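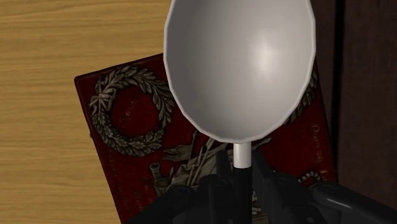 ## 4. Evaluation of the Jarnus simulation kit

**Figure 3.** Wrist view from the Jarnus kit: spoon held upright between the gripper fingers, with a book and a wooden surface behind.

### 4.1 What was reviewed

Jarnus is a commercial package sold to laboratories that want to train and test tabletop grasping policies without tying up a physical arm. The licence we reviewed includes a physics engine, a renderer, a library of household objects, and a scripting layer for defining tasks. The vendor also offers a paid scene-building service, which we did not use. Our interest was narrow. We wanted to know whether a small group could take the kit as delivered, set up a set of utensil-handling tasks, and obtain results that were stable enough to compare one policy against another.

We chose utensils for the review as they are awkward to hold. A spoon has a thin handle and a wide bowl, so a small error at the grip becomes a large error at the other end. The object library contains several spoons, and we used the one in Figure 3 for most of the trials reported in this section. Its bowl is broad and oval, and its handle changes from white to black partway down.

### 4.2 Installation and task setup

Installation was carried out by Chun-hung Choi on two workstations, both already in use for other simulation work. The first installation finished without trouble. The second failed until an older graphics library was removed, a step that the manual mentions only in an appendix. Once installed, the kit ran from a single configuration file per task.

Each task is described by a start region, a list of objects, a goal condition and a time limit. Rasha Masri wrote 22 task files in all, of which 17 were kept for the trials. The remaining files were dropped when we found that their goal conditions could be met by pushing the utensil along the table without lifting it. The kit does not warn the user about goals of this sort. A simple height check, added by hand to each remaining file, removed the problem.

Backgrounds are handled separately from tasks. The user may fix the background or allow the kit to draw one at random from its library of table surfaces and flat items, including books. We ran every task both ways.

### 4.3 Rendering

Image quality matters here for one reason: the policies under test take the wrist view as their main input. We therefore looked at the rendered views with some care before running any trials.

Surface textures are the strongest part of the package. In Figure 3 the grain of the light tan wood is clear, as is the silvery relief on the red book cover, where the leaves of the large wreath can be told apart. Small print fares less well. The fine lines on the right of the cover are too faint to read at the resolution we used, and any task that depends on reading a label would need a higher setting or a different camera placement.

Object geometry is coarser than the textures. The rim of the bowl shows slight facets, a sign of a low polygon count in the model. Shading across the inside of the bowl is smooth all the same, with a soft highlight in the upper half. Mireille Nasrallah tested whether the facets affected the policies by replacing the spoon with a finer mesh of the same outline. Success rates were unchanged within the spread between random seeds, and the finer mesh slowed rendering enough that we returned to the original.

Contact shadows are weak. The bowl casts no strong shadow on the book, which leaves a viewer with few cues to the distance between the two. The black part of the handle also blends into the black parts of the gripper. Both effects could make it harder for a policy to judge grip position from the image alone. We recommend that users who depend on visual grip estimation recolour either the handle or the fingers. The kit allows this through a single entry in the object file.

### 4.4 Grasp behaviour

The default contact model treats the fingers as rigid pads with a fixed friction value. With this setting, thin handles tended to rotate between the pads during fast arm motions. Evaristo Ruggiero repeated the trials with the soft-pad option, which spreads contact over a small patch. Rotation was greatly reduced, at the price of a shorter time step and longer runs.

We compared two policies, named Gavis and Bokora in our earlier sections. Each was run 20 times on every retained task under each background condition. Gavis performed better with fixed backgrounds, and Bokora held its level more evenly when backgrounds were drawn at random. The order of the two policies did not change when the contact model was switched, although both improved with soft pads. For the purpose of ranking policies, then, the default setting appears to be adequate. It should not be used to estimate how often a real gripper would drop a utensil.

### 4.5 Logging and support

The kit stores joint positions, contact forces and camera views for each trial. Force logs are written at the physics rate and camera views at a lower rate, with separate clocks. Fouad Nassar found a small drift between the clocks over long trials and reported it to the vendor in April. A patch was supplied, and the results given here were all produced with the patched version.

Documentation is complete for the scripting layer and thin for the contact model. Several friction parameters are listed by name with no units. We settled their meaning by trial, using a block on an inclined plane, and have placed the resulting table in the supplementary material.

### 4.6 Limits of this review

All trials used one gripper model and one arm. We did not test deformable objects, liquids or tasks requiring two hands. No transfer to hardware was attempted in this part of the study; the Bataineh test bench, described in Section 5, was used for that purpose with a smaller group of tasks. Licence cost was also left out of the comparison, as pricing depends on the number of seats and on whether the scene-building service is included.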